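**Asside Motor Club**
**Vacancy: Clerk of the Course, Rurnside Hill Climb**
Posted April 12, 2023

The Asside Motor Club invites applications for the position of Clerk of the Course for the Rurnside Hill Climb, which will be run in July over 2 days on the closed public road between Rurnside and the Brullum turnoff. The appointment is part-time and paid. It covers this year's event and the one that follows, with the option to renew by agreement of both parties.

## Background

The Rurnside Hill Climb is a single-car timed event on an asphalt course with a gravel runoff at the upper hairpin. Last year's entry list closed at 188 cars across the historic, production, open-wheel and unlimited classes. Cars start one at a time from the bridge and finish below the quarry gate, where they are held and brought back down in convoy at the end of each batch.

The outgoing Clerk of the Course has completed her term and will remain available to the successful applicant through the end of this year's event. Her course notes, marshal post diagrams and incident logs will be handed over in full.

## Duties

The Clerk of the Course has overall charge of the conduct of the event from the opening of scrutineering until the final results are signed. The person appointed will:

- prepare the supplementary regulations and submit them to the club board for approval
- draw up the timetable for practice and timed runs, including convoy returns and road reopening
- agree the road closure plan with the county and the residents of the upper valley
- approve the placement of marshal posts, radio points, barriers and recovery vehicles
- chair the drivers' briefing on each morning of the event
- order the stopping and restarting of runs, and decide on reruns
- receive incident reports and refer protests to the stewards
- submit a written report to the board after the event

The Clerk does not have authority over the spectator areas, parking or catering. Those matters belong to the Event Manager, Kerubo Kioko, to whom the Clerk reports on all non-sporting questions. On sporting and safety questions the Clerk's decision is final on the day, subject to the stewards.

## Requirements

Applicants must have at least 5 years of experience as a senior official in closed-road or circuit events, and must hold, or be eligible to hold, a current official's license at the grade required for the event. Experience as a deputy clerk, chief marshal or chief of timing will be considered equivalent where the applicant can show that the role involved direct responsibility for stopping and restarting competition.

The board will also look for:

- clear written English, as the regulations and bulletins are read by competitors from several regions
- a calm and audible manner on the radio
- working knowledge of incident recording and of the chain of command with medical and fire crews
- willingness to walk the full course before each day's running

Experience with historic cars is welcome but is not required. Past competitors may apply. No person who intends to enter this year's event, or whose immediate family intends to enter, can be considered.

## Time Commitment and Pay

The role requires 20 days of work between appointment and the submission of the final report. Most of the planning can be done from home. Attendance in person is required for the course inspection, the residents' meeting in Brullum, the marshals' training day at Tangen, and the whole of the event itself, including the setup day.

A fixed fee is paid in two parts, the first on approval of the supplementary regulations and the second on receipt of the final report. Mileage is repaid at the club's standard rate. Lodging in Rurnside is provided on event nights and on the night before setup. Meals are provided on all days when attendance is required. The club's event insurance extends to the Clerk for all official duties, and a copy of the policy will be sent to applicants called for interview.

## Changes to the Event This Year

Applicants should be aware of certain changes already approved by the board.

The start has been moved back from the bridge deck to the near side of the approach, which gives a longer run to the first corner and will raise entry speeds there. The board has approved an added row of barriers on the outside of that corner, and the Clerk will be expected to confirm the arrangement at the course inspection. The post at the old chapel, which had a poor view of the upper hairpin, will be moved uphill - the exact position remains open.

Historic cars will run first on each morning.

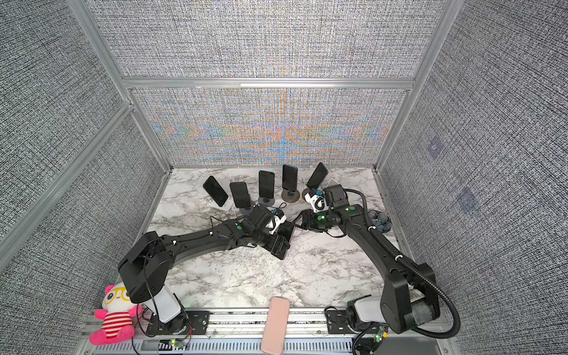
The practice schedule will be shortened to allow a longer midday opening of the road for residents and delivery vehicles. This was agreed with the county as a condition of the closure and cannot be changed by the Clerk. Any running time lost to incidents before the midday opening must be recovered in the afternoon or given up.

## How to Apply

Applications should be addressed to Kerubo Kioko, Event Manager, at the club office in Asside, and may be sent by mail or delivered by hand. Each application should contain:

1. a cover letter of no more than two pages
2. a list of events officiated, with the position held at each
3. a copy of the applicant's current license, or a statement of eligibility
4. the names and contact details of two referees, at least one of whom has served as a steward or clerk

Applicants are asked not to send original documents. Receipt of each application will be confirmed in writing.

Interviews will be held at the club office before a panel of three board members. Applicants called for interview will be given a short written exercise, in which they will be asked to revise a timetable following a long stoppage in the morning session. Reasonable travel costs to the interview will be repaid on presentation of receipts.

The Asside Motor Club considers all applicants on the basis of experience and ability. Applicants who need an adjustment to the interview or the written exercise should state this in the cover letter - it will have no bearing on the panel's decision.

Questions about the duties of the post may be put to the Event Manager at any time before an application is made.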